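Dinu

A two-armed table-clearing robot, its control code, and the recordings we made while teaching it to stack plates. Built in a shared workshop called Dakent, mostly in the evenings, mostly from parts that were meant for something else.
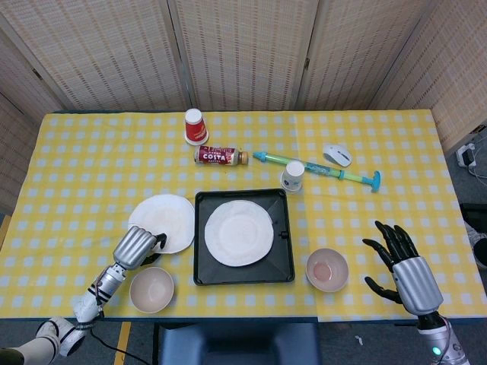

The goal was set in June and has not moved since: clear a small table that somebody has left in a mess, without a person stepping in. Dinu can do this sometimes. The numbers are further down, and they are not flattering.

Status

Works: picking up paper plates by the rim, putting a plate in a tray, righting a cup, parking both arms without hitting the table.

Sort of works: bowls. Empty ones are fine. Bowls with anything in them get treated as empty ones, with results you can imagine.

Does not work: handing an object from one hand to the other. There is a branch called handover. Please leave it alone.

What is in this repo

control/ – the arm and hand drivers, plus the loop that keeps them talking to each other
teleop/ – the software for driving the arms by hand while recording
policy/ – training and playback
data/ – an index file and a download script; the recordings themselves are too big to live here
bench/ – table heights, clamp drawings, and a parts list that was accurate once
notes/ – the build log, unedited, including the week we had the left wrist on backwards

Getting it running

You need a Linux machine with a decent graphics card and two free USB ports that are not on the same hub. The hub thing cost us two weekends. Copy bench/config.sample to bench/config.local, fill in your port names, and run setup.sh. It will ask whether the emergency stop is plugged in. It cannot tell if you are lying.

Run the joint check before anything else. Each arm moves one joint at a time through a small range and prints what it thinks happened. If a line says DRIFT, stop and re-zero that joint. If every line says DRIFT, you have swapped left and right in the config file, and you are in good company.

Then start the control loop, wait for both hands to report ready, and start playback with a task name. Keep a hand near the stop button for the first few runs. We still do.

The hands

The hands run on Urnano finger controllers, bought used as a mixed box of parts. Two had a firmware version we could not find written down anywhere, so control/ carries a workaround that checks the version at startup and quietly adjusts the grip limits. If yours are all the same version, delete it and enjoy the faster boot.

Grip force is capped low. A paper plate bends long before the finger sensors notice they are holding one, so the policy leans on joint position and ignores force until late in the grasp. This was not a clever design choice. It was the fourth thing we tried.

The recordings

There are 992 recorded attempts. Of these, 545 are complete, meaning the operator got through the whole task and the table ended up the way the task sheet said it should. Another 394 were abandoned partway: dropped items, a hand stuck in a pose, an operator who needed dinner. The rest are neither one thing nor the other, and are marked unclear in the index. We kept all of it. Failed attempts turned out to be useful for training the part that decides when to give up and try again.

Each recording has:

video from the head camera
joint positions for both arms and all fingers
the commands the operator sent
a one-line task text, such as "put the plate in the tray"
a result: complete, abandoned or unclear

Recordings run at 30 samples per second. Video and joint data share a clock, but the finger data lags a little behind it. The loader corrects for this. If you write your own loader, read notes/lag.txt first, and bring a snack.

Objects were moved between attempts, and the table was deliberately set with things that have no business at dinner. An early version of the policy learned that anything on a table must be tableware and tried to stack it. Adding clutter helped. It also made the workshop's lost property shelf a lot more popular.

Known problems with the data

Nearly everything was recorded in one corner of one room. Do not expect a policy trained on it to cope with your kitchen. It barely copes with the other end of ours.

Plates are overrepresented, as they are easy to grab and we like feeling successful.

The left arm has a slightly loose elbow in the early recordings. These are flagged in the index with elbow=bad. Leaving them out made our results better on plates and worse on bowls, and we have no theory.

All operators were right-handed. You can tell.

The task text was typed by tired people. Spelling varies. "Bowl" appears as "bowel" more often than we would like, and we have left it in so the file hashes stay the same.

Calibration

Redo it whenever the table gets moved, which in a shared workshop means every time you come in. The routine is in bench/ and takes as long as a pot of coffee. It uses a printed card taped to the table. Tape all four corners. A card with one loose corner will calibrate beautifully and then miss every plate by the width of a thumb.

Credits and license

The teleop code started as a fork of Treltance, a hobby project for driving a single arm, and still has its odd habit of calling the elbow "joint_two_b". Code is MIT. Recordings are CC BY 4.0. Bug reports are welcome if they include the startup log – without it, our answer will be to check the USB hub.

Last updated January 24, 2026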